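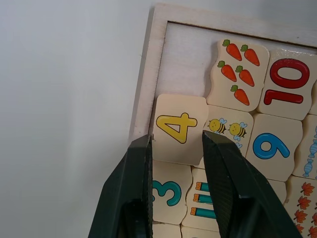 It took most of January just to get the thing to let go, one of the older students told the parents who had crowded in by the back tables, and she said it so cheerfully that several of them laughed and moved in closer for a better look.

Letting go, and before that getting hold, is what the robotics club at Darnalham has been working on for the better part of this year, and on 25 August 2022 the members opened their doors for an evening so that families and neighbors could see how far they have come. The task they chose sounds simple enough until you try to get a machine to do it. There is a wooden tray of children's puzzle pieces, some with a number and some with a picture, and the arm has to reach in, take hold of the right piece, lift it out of its place and set it down again where it belongs.

The wavy edges are the hard part. Each piece sits snug against the ones beside it, so the fingers have very little room to get a grip, and if they come in at a poor angle they catch the neighbor as well. The yellow 4 has become something of a club favorite (there was a small cheer whenever its turn came), and the students have a long list of notes on how to pick it up by its sides. The bees have a page of their own, and so do the carrots.

The club meets after classes and is divided into 2 teams this year. One team, which named itself Hasar, looks after the arm and the gripper and everything that has to be tightened, adjusted or taken apart. The other, called Jõgi, writes the program that tells the arm where to go and how hard to squeeze. We are told there has been a good deal of friendly arguing between them over whose fault a dropped piece is, and that by summer they had more or less agreed to share the blame and get on with it.

Between them the teams have logged 200 practice tries, all written up by hand in a notebook that was passed from table to table during the evening. It makes lovely reading – page after page of neat columns, with remarks in the margins such as "too fast again" and "much better, do not touch anything." The youngest visitors were more interested in doing the puzzle themselves, and a spare table was set aside for them with plenty of chairs.

Next comes the student meet in Vavville, where the club will be one of 7 taking part. Each club brings its own task and explains it to the judges, and our students have been rehearsing their talk nearly as much as the puzzle. They would still like to have the arm place a number beside the picture that goes with it, and the Jõgi team was back at the keyboard before the last of the lemonade had been poured.

New members are welcome at any time and need no experience at all. Families who would like to help with rides to Vavville can put their names on the sheet by the club room door.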